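From: Luuk Lambrechts
To: bimanual-users list
Date: 19/12/2022
Subject: Re: [bimanual-users] How many demos before you start training?

Replying below the quoted part, and to the whole list because two other people wrote to me off-list with much the same question.

> We are setting up our first two-arm station at Trinwood and trying to
> plan the collection work. The idea was to pick one task, record as many
> demonstrations as we can in a month, and then train once on the lot.
> Somebody here wants 700 before we touch the training code. I think that
> is too many to do blind but I have nothing to back that up.
>
> Other things we can't agree on:
>
> - one operator for everything, or several?
> - do we keep the bad ones?
> - how much should the start positions vary?
> - do you bother with notes per episode, or just the joint logs and video?
>
> Any experience welcome, including the kind where it went wrong.

I agree with you about the 700. We did end up with a set of that size at Clemholm, but we got there in steps, and the first step was much smaller than people expect. We recorded for one afternoon, trained that evening on what we had, and looked at what the policy did the next morning. It was bad. But it was bad in ways that told us what to record next, and if we had waited a month we would have had a month of episodes with the same faults in them.

The fault in our case was the handover. The task was to pick up a small part with one arm, pass it to the other, and set it down. Our operator always passed at the same spot, straight over the middle of the pad, at the same height. She was good at it and it looked clean. The policy learned that spot and nothing else. When the pick went a little off and the part sat crooked in the fingers, the second arm still closed on the usual spot and missed. None of our recordings showed anyone correcting a crooked grasp, so there was nothing for it to learn from.

After that we asked operators to vary the meeting point on purpose, and to go ahead with a poor grasp now and then and fix it in the air. That one change did more for us than the next few hundred episodes. 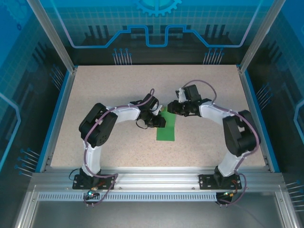

On cable routing, which you didn't ask about but will run into. Clip the cables along the outside of the links and leave enough slack over the wrist for the full range you plan to use, then move both arms by hand through the worst case before you record anything. Ours were too tight at first. The wrist pulled at the end of a long reach, and the operators learned to avoid that reach without telling anyone or even noticing. You could see it later in the joint plots as an empty region. We lost a good part of our June data to that, in the sense that it was all usable but all from the same small volume.

To your list, in order.

Operators. Use several, but not on day one. With one person you can work out the task definition, fix the reset procedure and find the bugs in the logger. Once that is stable, add people. We had 3 for most of the collection. Each has a style: one goes fast and stops short before closing the gripper, another creeps the whole way. Mixed styles made the first trained policies hesitate, mostly near the pick, and we spent a while thinking it was a network problem. It got better when we wrote down a target pace and agreed on which arm moves first. The rule is that the left arm always picks and the right arm always receives. You give up some generality with that. For a first task I would give it up.

Do not tell operators to be perfectly consistent, though. Agree on the order of steps and the pace, and leave the paths alone.

Bad episodes. Keep them all on disk, and decide at training time. We tag each one with a single outcome field that has four values: success, success with recovery, failure, and discard. Discard is only for cases where the recording itself is broken, for example a dropped camera stream or somebody leaning into the cell. A dropped part is a failure and it stays. We do not train the imitation policy on failures, but we have used them since for a success detector, and I was glad we had them. The people at Castaño deleted theirs as they went and had to stage new failures later, and staged failures do not look much like real ones. People drop things differently when they mean to.

"Success with recovery" is the tag I would fight for if you only add one. Those are the episodes you will want more of, and you can't find them again by watching video at four times speed.

Start positions. Vary the object more than you think you need to, and vary the arms a little. We began by having the operator place the part "somewhere random," and of course people are not random. When we plotted the start positions nearly everything was in the front half of the pad, closest to where the operator stands. Now a script prints a position and an angle before each episode and the operator places the part there. It adds 14 seconds per episode by our own timing and I would not go back.

For the arms we use 5 starting poses and cycle through them. One of them has the grippers close together over the pad, which is an awkward place to start from and which the operators dislike. Leave it in. The policy will find its way into that pose sooner or later during a run, and if it has never seen a way out it will sit there and shake.

Keep the work surface the same within a session, and log it when you change it. We put a flat green pad on a pale speckled table. The pad was handy for keeping the work area in one place, but be aware that the policy uses it. When the pad got shifted during cleaning, success fell sharply, and it took us longer than it should have to find out why. We now do a share of the episodes with the pad moved or turned a bit. Same story with the lights. We have printed panels on the sides and back of the cell, and those helped a great deal, mainly by hiding people walking past. If your station is open on all sides I would put up panels of any kind before recording. What is printed on them matters less than having them stay put.

Notes. Yes, but short. Operators will not write sentences after every episode, and if you make it a free text box you will get "ok" for hundreds of rows. We use the outcome tag, operator initials, the pose number, and a checkbox for "something odd." If the box is ticked, then a text line opens and has to be filled in. That gives us a small number of notes that people did write properly. One of them was how we found a gripper calibration that had drifted — the operator had ticked the box three times in one morning and written "right closes late" each time.

Which brings me to calibration. Check it at the start of each session and save the result with the data, not in a separate folder. Our check is simple: bring both grippers to a fixed point, close them, log the joint values, compare with the last session. If they differ by more than the limit, stop and fix it. Data recorded before and after a silent shift can't be mixed without some work, and if you don't know when the shift happened you can't do the work at all.

A few smaller things:

- Record the operator's commands as well as the measured joint positions. They differ most during contact, and that difference carries information about how hard the gripper was squeezing. We left commands out of our earliest files and could not get them back.

- Put time stamps on everything from one clock. Ours came from two machines at first and the video ran late against the joints by a varying amount.

- Stop operators after an hour. The quality drops before they feel tired. You can see it in episode length.

- Trim the idle time at the start of each episode, or the policy will learn to wait. Don't trim pauses in the middle without looking at them first, as some are there for a reason.

We sort and review with Filtoro, which plays the camera views next to the joint traces and lets you change tags in bulk. It is not pretty and it is slow on long files, but it reads our format without conversion. A spreadsheet and a video player would do for your first batch.

So for a plan, if I were in your place: one operator, one afternoon, train on it, watch it fail, write down how. Change the instructions to cover those failures. Repeat until the instructions stop changing, then bring in the other operators and go for volume. You may still end up at 700, but you'd have a reason for each block of them.

One question back to you and to anyone else with a two-arm setup. How are you splitting train and test? We held out random episodes and the numbers looked far better than what we saw on the real station. Holding out whole sessions gave numbers that were closer, but lower than management liked. I'd like to know whether anyone holds out by operator, and whether that is worth doing with such a small group of people.

I can send the placement script and our tag definitions to whoever wants them. Write to me directly, as attachments get stripped from the list.

Luuk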